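Playroom > Tidying and storage > Questions
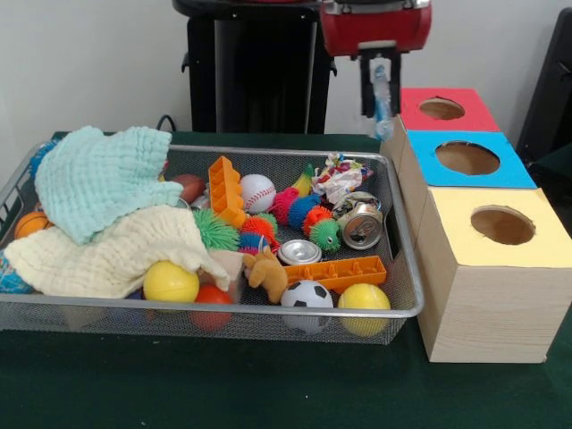

One tray, three boxes, and the sorting still to do.

Three-Box Toy Sorting: Your Questions
September, by the Dendale Toy Library desk

We get asked about the three-box method more than anything else on the site, usually by people who have read that it will change their lives. It won't. It is a way of getting a heap of toys off a table, and it has limits. The answers below are what we have found at the Dendale branch.

What is the three-box method?

You tip everything into one wide, shallow tray and put three boxes next to it, each with a different coloured top and a round hole in it. Every item goes from the tray into a box. Ours are balls, soft things and rubbish, though there is no law about it. The Wullau leaflet insists on "keep, give, mend", and in our experience the mend box is where toys go to be forgotten.

Why a tray and not a toy chest?

You can see most of what you own in a shallow tray. In a chest you see the top layer and guess at the rest. The drawback is that a tray fills up fast and cloths go over everything, so the small stuff hides anyway. Take muslins and blankets out first and fold them somewhere else.

Do the boxes have to have holes in the top?

No, and we were doubtful about them. Children do like posting things through a hole, and for a week or two that gets more tidied than any amount of asking. After that the charm wears off. Holes also rule out anything bigger than the hole, and an American football is never going through. Big items need an open basket or a shelf.

Does colour coding work?
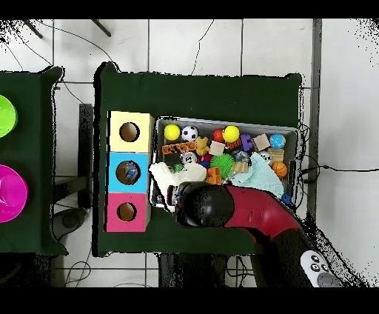 How often should the boxes be emptied?

Once a week is plenty for most homes. We empty ours when a box is half full, because a full one is hard to get a hand into.

To go back to colour: it helps a bit. Children remember "balls go in the yellow one" sooner than they read a label. Claims that it teaches sorting skills for life should be taken with a large pinch of salt. Keep the same colours for the same jobs and don't move the boxes about, or you lose what little benefit there is.

Are the Cirillo boxes worth the money?

We have tried them and plain cardboard. Cirillo sell a set with a booklet, a chart and 40 stickers, and the stickers ended up on the skirting board. Cardboard with a coloured lid did the same job. If you have been given the set, use it. We wouldn't go out and buy one.

How many toys is too many?

People want a number and we distrust all of them. Skestow's guide says 600 pieces per household, which sounds scientific until you ask whether a bag of building bricks is one piece or 1000. Our test is duller: if the tray won't hold what gets played with in a week, put some away.

What about balls?

Balls are the worst of it. They roll off the table and under the sofa, and they come in every size from marble to football. Sort them first while you still have patience.
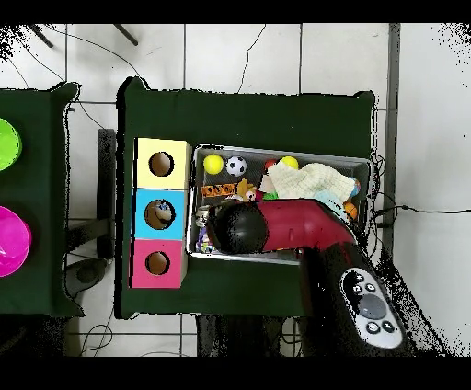

Knobbly ones need a wash now and then as well, as fluff and crumbs lodge between the bumps. Warm soapy water and an old toothbrush will do. Foam blocks take longer to dry than you expect, so don't box them up the same evening.

Should wrappers and scraps go in with the toys while sorting?

They will whether you like it or not. Give rubbish its own box from the start, and check it before you empty it. We have fished out a fair few good small toys that somebody had posted in the wrong hole.

Will my child do this without me?

Probably not under five, and not reliably over five either. Expect to sit there too. The blogs that promise a child tidying happily alone for an hour tend to be selling boxes.

Can I borrow a set?

Yes, from the Dendale desk, for up to four weeks. Our catalogue runs to roughly 2000 items and the sorting sets are near the back, under Storage. Please return the lids as well.

Related questions
Washing muslins and knitted blankets
Wooden blocks: oil them or leave them?
Toy rotation, and whether it is worth the bother
What the toy library will and won't accept
Jigsaws with pieces missing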